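How to Compare Two Sets of Gripper Fingers Without Fooling Yourself

Posted 8/19/21 in Workshop Notes

If you have ever swapped the fingers on a gripper, run the arm for half an hour and come away saying "yes, that feels better", then this page is for you, and please believe me when I say I have done it more often than I'd like to admit! Feeling better is a lovely thing, but it won't help when a colleague asks you in September why you chose one set over the other. What follows is the routine I've settled on for bin picking with small blocks. It takes an afternoon, it needs very little in the way of kit, and it has saved me from at least one expensive mistake (more on the Marchal fingers further down).

You'll want an arm that already runs a simple pick without drama, a metal bin, a handful of blocks that are all the same shape, a couple of clamps, and a notebook. A spreadsheet is fine too, but I find I write more honest remarks by hand.

Step 1. Fix everything that isn't the finger

Clamp the bin down firmly and mark its corners on the table with a pencil, so that if it does shift you'll know. Set the gripping force and the closing speed once, write them on the first page, and then leave them alone until you have finished with both sets. It is terribly tempting to "help" the second set along with a bit more force. Don't! If you want to try another force, that's a separate test with its own page.

Check the tool length each time you change fingers. The Nindska set I use is 2 mm longer than the Huston set, and the first time I forgot this I spent a good while blaming the camera for something that was entirely my own doing.
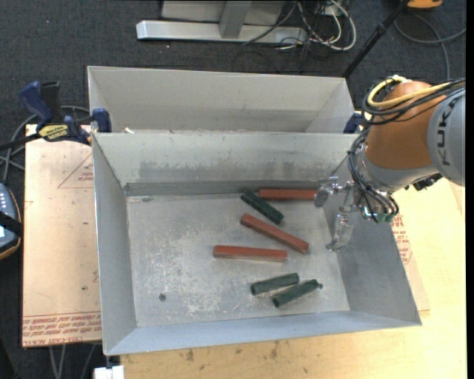
Laying out the blocks is the part most people rush, and it matters more than the rest put together. A tidy row in the middle of the bin will flatter almost any finger you fit. What you want is a mixture, with a few easy ones out in the open and a few that make the gripper think about where it can go. The red block lying up against the base of the rear wall is a good example of an awkward one, as a finger has very little space to get down behind it, and the two green ones lying close together near the front ask much the same question in a different way. Draw each layout in your notebook before you begin, colours and all, and put the blocks back to match the drawing when you change fingers.

Step 2. Run the picks in blocks of time

I alternate: one layout with the first set, the same layout with the second, then on to the next drawing. It means more fiddling with screws, I know, and your patience will wear thin by teatime, but it stops you from comparing a fresh set in the morning with a tired operator in the evening. Wipe the fingertips with a dry cloth at each change.

Step 3. Write down how it failed

A plain yes or no throws away the useful half of what you've seen. I use short words: slipped, pushed, touched wall, took two, missed. Maxence Pichon put me on to "pushed" as a heading of its own, and I'm grateful, because it was hiding inside "missed" for months. A finger that shoves the block along the floor before closing has a different problem from one that never reaches it.

Step 4. Add it up, then look again

On my last run I made 406 picks altogether. The Nindska fingers came out ahead in open floor, the Huston ones were kinder near the walls, and I would never have spotted that from the totals alone. Sort your results by where the block was lying and you may well find the same sort of split.

As for the Marchal fingers, they were splendid on my neat little rows and I had the order form half filled in. Then I ran them on the wall layouts and wrote "touched wall" so many times that my pen started to fade.

A few odds and ends

Clear fingers are pleasant to work with by eye, but do check what your camera makes of them before you rely on it to find the tip.

If you're using the Brutero mounting plate, tighten the screws crosswise and go round twice.

Keep the old notebook pages. When a new set arrives you can repeat the same drawings and compare straight away, provided the force and speed are still the ones on your first page.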